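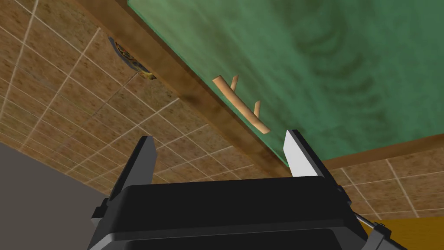
Wastewater sampling for respiratory viruses: normalize by flow or by fecal marker?

dryweir
Posted 14 Apr 2023
We run a small influent sampling program at the Ostitz plant, 24-hour composites twice a week. Until now we have reported raw gene copies per liter. The county wants a trend line the public can read, and we have to pick a normalization method before the next quarterly report.

Option one is flow. We have a good meter and daily totals. Option two is PMMoV (pepper mild mottle virus) as a fecal strength marker, run on the same extract. Our sewers are partly combined, so wet weather dilutes everything. In December we had a storm week where the raw signal dropped by half and came back the week after. Clinic positivity did not move.

Which would you use, and does anyone report both?

tuberack8
Flow. Copies per liter times daily flow, divided by population served. It handles rain directly and adds no lab error of its own. PMMoV has its own day-to-day scatter and you end up dividing one noisy number by another.

influent_log
Disagree for combined sewers. Flow at the meter is only right if everything that entered the pipe reached the meter. If Ostitz has overflows upstream, part of the viral load leaves the system before you sample it, and flow normalization will read low on exactly the days you want it to correct. A ratio to PMMoV is not affected in the same way, assuming both targets are lost in proportion.

tuberack8
That assumption carries a lot. PMMoV is non-enveloped and SARS-CoV-2 is enveloped. They partition to solids differently and they don't recover equally through concentration. If a storm scours sediment out of the pipes, the ratio shifts with no change in infections.

mkq_lab
Both of you are right about the other method's problem. At Plaleva we compared 120 paired samples, raw against flow against PMMoV. Flow gave the smoother series in dry weather. PMMoV did better in wet weeks, but only after we dropped 8 samples with failed recovery controls. Before that it was the worst of the three.

dryweir, what is your recovery control, and do you spike before or after concentration?

dryweir
Bovine coronavirus, spiked before concentration. Recovery is usually above 25 percent. We do have 2 overflow points upstream and they are not metered, only logged as open or closed.

influent_log
Then flow is compromised whenever either one is open. I would flag those days whatever you choose.

mkq_lab
Agreed on flagging. Also check whether your composite is flow-paced or time-paced. With a time-paced sampler, the composite concentration is not a flow-weighted mean, and multiplying it by total daily flow is wrong in a way that gets worse in storms.

dryweir
Time-paced. The Antwi unit we have can take a pulse input from the meter, it was never wired.

tuberack8
Wire it. That will help more than the choice of denominator. I would still publish flow, with overflow days marked as open symbols and left out of the trend.

influent_log
I would publish PMMoV and keep flow in the appendix — same open symbols. Keep the raw copies per liter in the data file either way, so someone can redo it later.

dryweir
Plan for now: get the pulse input connected, calculate both for the next quarter, flag overflow days, hold the public chart until we have compared them. Will post the paired data when we have it.

mkq_lab
Include the inhibition results with it. Storm samples are where ours failed.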